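3.2 Das Tuch als Gegenstand des Faltens

Wer über Ordnung im Haushalt schreibt, denkt gern zuerst an Hemden und Bettwäsche, und auch wir haben die erste Fassung unserer Reihe Gestow mit großen Stücken begonnen. Dass wir am Ende so lange beim kleinen grauen Putztuch geblieben sind, hat uns selbst ein wenig überrascht - aber es ist ein dankbarer Gegenstand. Es liegt in beinahe jeder Küche, es wird ständig gewaschen, und kaum jemand gibt sich beim Zusammenlegen Mühe. Von den 889 Faltvorgängen, die wir unter dem Namen Vorier ausgewertet haben, gelten 40 allein diesem Tuch.

Anders als ein gebügeltes Geschirrtuch aus Leinen bringt Mikrofaser keine scharfe Bruchkante mit. Der Flor federt, die Lagen rutschen gegeneinander, und am Saum entsteht leicht ein Wulst, der sich in jede weitere Lage fortsetzt. Die hellen, parallelen Linien, wie sie in Abbildung 3 zu sehen sind, haben wir deshalb bald liebgewonnen: Sie geben dem Auge eine Richtung vor, und ob eine Kante schief auf der anderen liegt, lässt sich an ihnen viel leichter ablesen als am Rand.
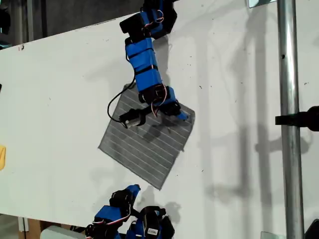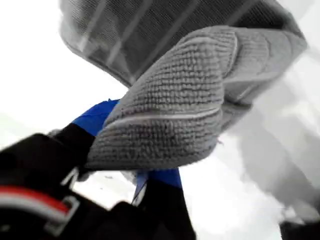
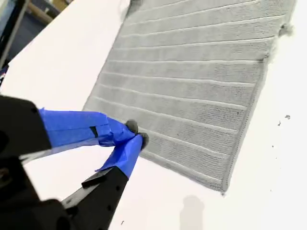
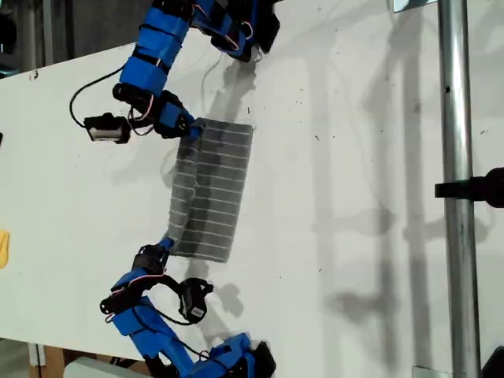

Abbildung 3: Graues Tuch beim Handhaben auf weißer Tischfläche.

3.3 Ecke, Kante und Falte

Für die Auswertung unterscheiden wir danach, wo ein Tuch gefasst wird. Der Griff an zwei benachbarten Ecken, den man vom Wäschelegen zu zweit kennt, hält die Seite dazwischen in Form und erlaubt es, sie als Ganzes hinüberzulegen. Der Griff mitten in die Kante hebt dagegen zunächst nur ein kurzes Stück des Randes an, und man muss mit einigem Geduldsaufwand nachstreichen, bis der Rest folgt. Am schwierigsten bleibt das bereits geraffte Tuch, bei dem mehrere Lagen zugleich zwischen die Finger geraten - hier empfehlen wir, das Stück noch einmal ganz auszubreiten und von vorn zu beginnen.

Als gelungen werten wir eine Faltung, wenn die Kanten um höchstens 8 Millimeter voneinander abweichen. Das mag streng klingen, entspricht aber recht genau dem, was in einem schmalen Schrankfach noch als ordentlicher Stapel durchgeht.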